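About Litberg

Litberg is a small company which makes a staking service for people who hold tokens and do not want to run their own node. We started in Usdale with one rented server and a long list of questions from friends. Today we operate 115 validators for 1,653 members, and we are still a team of eight.

Our founder, Selina Danzer, worked before in accounting for a shipping firm. From this time she kept the habit to check every number two times. Each payout is calculated by our own program, called Sileck, and after that compared by a person before it is sent. It takes a little longer — we know some members would like it faster — but we prefer it in this way.

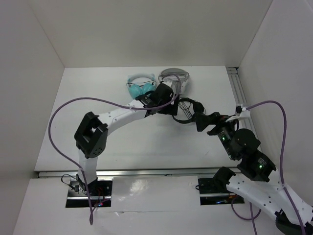
We never ask for your private keys or your recovery phrase. If somebody writes to you in our name and asks for them, please do not answer and inform us through the contact form. Your tokens stay in your own wallet during all the time of staking, and you can ask for release whenever you want. The waiting period depends on the network, so please read the notes for your token before you start.

Rewards are not guaranteed. The rate is changing with the network, and we publish it every month together with our fee.

In February we joined our support desk with the team of Rutkowska, who help us to answer in Polish and German also. Messages are read in the order they arrive.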